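Ticket 727 – Intertitles out of sync on Mellon restoration, reel 2
Status: Closed
Product: Jetitz playback server
Site: Ledevero screening room

Reported problem

The silent feature from the Mellon collection plays correctly through reel 1. At the start of reel 2 the English intertitles begin to appear late. By the end of the reel a title card comes up well into the next shot, and the original card has already gone by without a translation under it. Picture and piano track stay together the whole time. Only the titles are off.

The public screening is Tuesday, so this was logged as high priority.

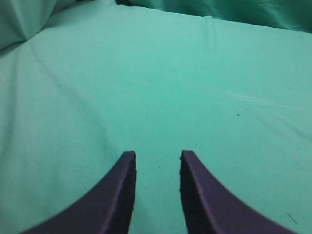
Green cloth, close view.

First checks

Restarted the server and loaded the film again. Same result. Played reel 2 by itself, without reel 1 ahead of it. The first title was on time but the drift started right after, so the join between reels is not the cause.

Swapped the title file for the older one from the Ngcobo print. That file follows a shorter cut with different card wording and can't be used for this version, but it held its timing against the picture for the 400 seconds we watched. The server is reading title files properly.

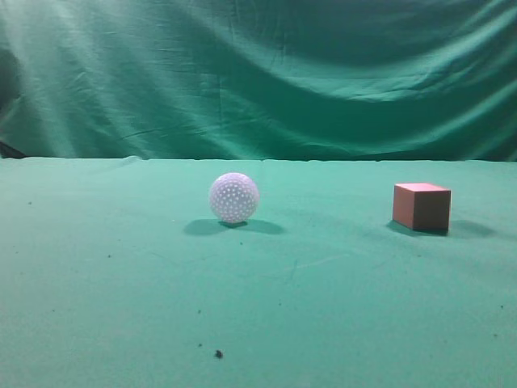

White perforated ball and small pinkish-red cube on the green tabletop.

Cause

Opened the title file for reel 2 in a text editor. The header gives a frame rate of 18. The header for reel 1 says 20, and the picture files for both reels were made at 20. Whoever timed the second reel was working from a viewing copy at the slower speed. Every title is placed by frame number, then converted to a time using the header, so each one lands a bit later than the one before.

Changing the header to 20 fixed most of it. The titles after frame 600 were still early by the same amount each time, which pointed to a cut. We compared against the viewing copy and found a short piece of leader in the restoration that the copy doesn't have.

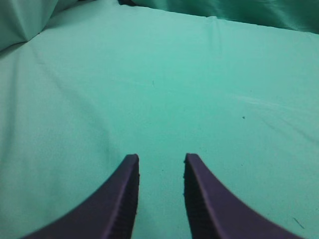 The title file needed one more edit after the header change. We moved every card after the leader forward by the length of the leader, using the offset tool and leaving the earlier cards alone. The marks for the in and out points should stand evenly on both sides of the card, like the two purple fingers in the photo with their tips level, and on the first try ours did not. The out point had been left where it was, so the titles came up on time and cleared too soon. Moving both points together took care of it.

Steps to apply the fix at another site

1. Stop playback and unload the feature. The server keeps the old title file in memory if the film is still loaded.

2. Copy the corrected reel 2 title file over the existing one. Keep the same file name.
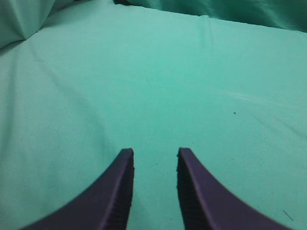
3. Load the feature again and jump to the start of reel 2. Watch through to the last card – the drift is hard to see in the first few minutes.

4. If the titles are still late, open the file and check that the header says 20.

Result

Ran the whole film at Ledevero with the new file. All titles matched their cards in both reels. Corrected file saved with the Mellon masters and the old one removed from the server. Closing.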